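Call for participants - handwriting and note-taking diary study
Forkbridge Paper & Pen Library, reading room and by mail

We need 40 people who still write things down by hand. Shopping lists, letters, lab notes, church minutes, whatever. You keep a diary of what you write and when, we read it, you get paid. Short version over, longer version follows.

What it is

A five week diary study of everyday handwriting. Run by the library, paid for by a small grant from the Venisar Fund. We did a pilot in February with our own members and it went OK, except the diary sheets were too long. They are shorter now.

What you would do

Fill in one sheet a day. Takes a few minutes.
Save or photocopy anything you wrote that you dont mind us seeing. Black out names, phone numbers, anything medical.
Come in twice, once at the start and once at the end, for a sit-down talk. Phone is fine if you live too far out.
Try one new pen for a week and then go back to your own. We want to know if you write more, less or the same.

Who we want

Age 18 and up. Left-handers very welcome, we were short on them in the pilot. People who write in more than one language, same. No need for nice handwriting - we have plenty of nice handwriting in the collection already.

Not a fit if you do calligraphy for a living or work for a pen or paper company. Sorry.
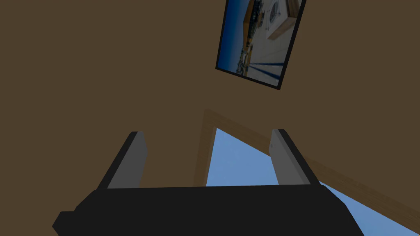
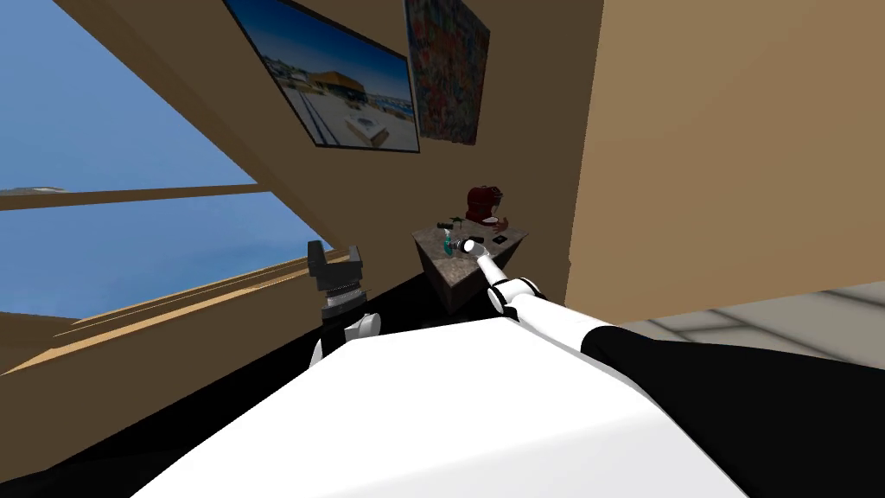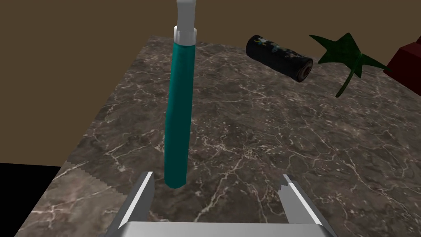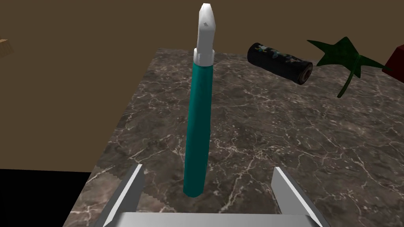
Posted by: Study Desk, Forkbridge Paper & Pen Library
Filed under: Calls, Paid, Handwriting

Pay

$5 per completed sheet, paid at the end. Miss a day, no problem, you just dont get paid for that one. Bus fare covered for both visits, bring the ticket. Parking is not covered, the lot on Prasertsri Street is free after lunch anyway.

What happens to your pages

Copies go in the Brultis Room with the rest of the everyday writing collection, which is at 2,575 items right now. Around 2,000 of those are letters, and that's part of the problem. We have very little of the other stuff. Lists, notes stuck on a fridge, the back of an envelope. That is what we are after.

You can ask for your copies to be pulled at any time up to the second talk. After that they get a catalog number and it's a pain to undo, but write to us and we will try. Originals stay with you always. We don't put names on anything, just age range, which hand, and first language.

Nothing goes online without a second signed form. You can say no to that form and still take part and still get paid.

How to sign up

Send us a half page, handwritten, saying who you are and what you wrote by hand in the last week. Mail it or drop it in the box by the front door. Yes it has to be handwritten. If writing a half page is hard for you physically, call the desk and we will do it over the phone.

Put on the same page:
a phone number or mailing address
which hand you write with
mornings or afternoons for the talk
whether you need the ramp door open (side entrance, we keep it locked)

Closing date is Sat 2 July, desk shuts at noon. Anything in the box by then counts. We pick for a mix, so its not first come first served. Everyone hears back either way, by mail, give it a week or so.

Questions - ask at the front desk and say "diary study" so they send you to the right person. Blank sample sheets are on the rack next to the photocopier, take one.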